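Gripper notebook, bed station, Saturday

Back on the hand-held grippers at the Gakach bench today, and mostly on the fingers. The right-hand unit had started closing a hair late, so I went over every screw on the arms and found two that turned by hand (my fault, I skipped the threadlocker last time). Both are snugged down now and have a paint dot on them. 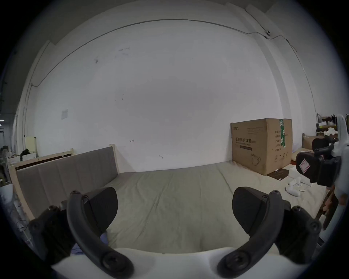 Finger pads held open over the bed, second unit at right.

After that I checked the travel. Log says 116 cycles since the last zero, and the open stop had drifted a bit, so I zeroed both units again with the fingers fully apart – then fully closed, then apart. Do it in that order! I did it backward in September and spent a whole evening chasing a fault that wasn't there. 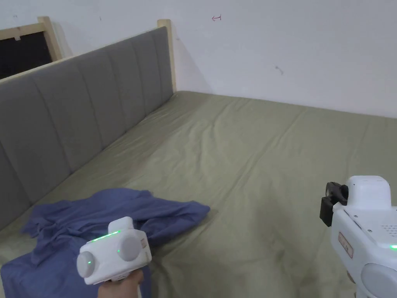
How often should the fingers be zeroed?
Every 145 cycles at the latest, and any time a finger arm has been off.

Next up, the jaws. I look for the tips meeting evenly, with no step when you run a fingernail across. The left unit was good. The right one needed a tiny nudge at the linkage, then it was fine, and I left the pivot knobs alone on both.

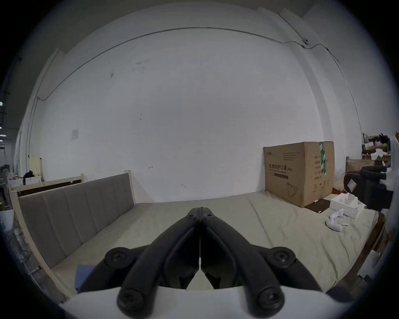
Kourosh Ranjbar
Gripper upkeep, Mistallow cell

Spare pads are in the Groltstead drawer, and we're down to the last pair, so please order before you fit those. Wipe the old ones with a barely damp cloth and let them air out (no solvent, it makes the rubber go shiny and then cloth slides right off). I ran 57 pickups on the right unit after the fix and the late closing didn't come back. Still want to try it with the stiffer springs on Monday's shift.

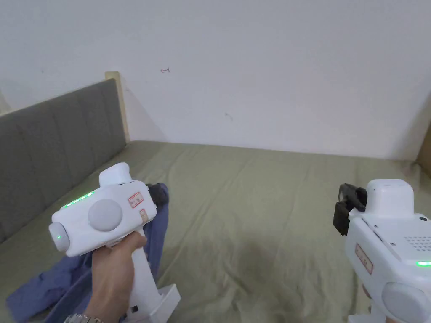
Both units over the green sheet, indicator lights green.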